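Torholm bench notebook, page 232

22 July 2024

Props for the table-setting work, continued. The Pernorlow order came in, so the afternoon went on sorting plates and pretend groceries, which is apparently a job for adults.

1. Plates. Keeping the white oval one. The round ones slide into each other in the cupboard and make a noise like a bad restaurant. The oval has a decent rim and looks like something a person might eat off. Gloss is a nuisance under the overhead light. Try the lamp at the far end before anyone orders matte ones for $459 again.

2. Tabletop. Pale wood-toned top stays. White plate on it is easy enough to find, and the rounded corners are kinder to the hip than the old bench was. Wipe with a damp cloth only. The green spray left a film last October and we are still hearing about it.

3. Vegetables. Bin 9 is now vegetables and nothing else. The stapler has been rehomed. Tomato has a dent, carrot is fine, lettuce looks like a shower cap and goes to the bottom of the bin. The dark one with the green leaves is down as eggplant on the sheet, having been both "aubergine" and "purple thing" on the Bragança list. Eggplant from here on, please. Plate left, eggplant coming in from the right, nothing on the plate to begin with.
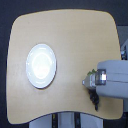
4. Still to do. Relabel the cupboard shelves. Ask Flavstead whether they want their bowls back. Find the second tea towel.

Torholm workshop notes | Questions: ask at the bench | Back to top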